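Student Project Report
Collecting Handling Examples for a Learning System: Flat and Ribbed Parts

1. Purpose of the report

The project set out to gather a body of recorded examples from which a learning system could be taught to pick up and hold large, awkward parts. Earlier coursework on the Kubo programme had used small blocks and cups. The department wished to know whether the same recording method would serve for panels, plates and trays, where the choice of grip point matters a good deal more. 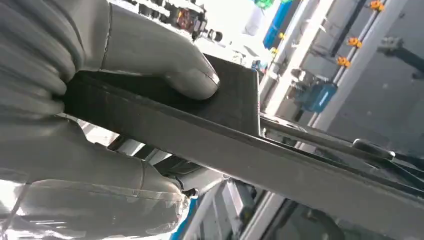

Submitted by: Senthil Nambiar
Project: Trimenero, Handling Strand
Date of submission: 5 Nov 2025

2. Method of collection

Each example consists of one handling attempt, recorded from start to finish together with the joint positions of the arm and the opening of the gripper. A view from the wrist was stored with every attempt. It is of most use once the fingers have closed, when the edge of a plate and any bend or lip in it can be judged at close range. A second view, taken from head height, gives the position of the part in relation to the table and the floor.

A short written label was added to each attempt on the day it was made. The label states the part, the grip point and whether the attempt was judged complete. Labels were entered in the Prornix logging tool, which the department already holds, and were checked by a second student before being accepted.

3. Parts used

The set was limited to parts that cannot be enclosed by the gripper and must be held by an edge, a rib or a flange. The long black tray-like part was included on account of its cutouts and slots, which offer several places to hold it and several that are unsuitable. 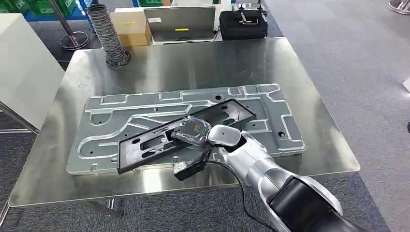

Attempts with this part were labelled in greater detail than the others. The label records which end was held and the angle of the part to the front edge of the table. It was found in October that a label reading only "tray, edge" could not be matched to the recording with any confidence, and the earlier entries were therefore rewritten.

4. Results of collection

A total of 151 attempts were recorded. Of these, 8 were set aside after checking: 5 had an incomplete joint record, and the remainder carried labels on which the two students could not agree. The attempts set aside have been kept in a separate folder named Kutine and have not been deleted.

The large ribbed panel required the most care.
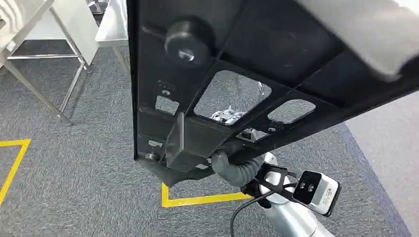

Support from beneath was entered as a grip type of its own, as it did not fit the existing headings for edge and flange. The supervisor has asked that the same heading be used by the next group, so that the two sets may be joined.

5. Matters outstanding

The balance of the set is uneven, with plates better represented than panels. Lighting was kept bright throughout, and the set should not be relied upon for work in dimmer rooms. The labelling guide is to be reissued with the revised headings before any further attempts are recorded.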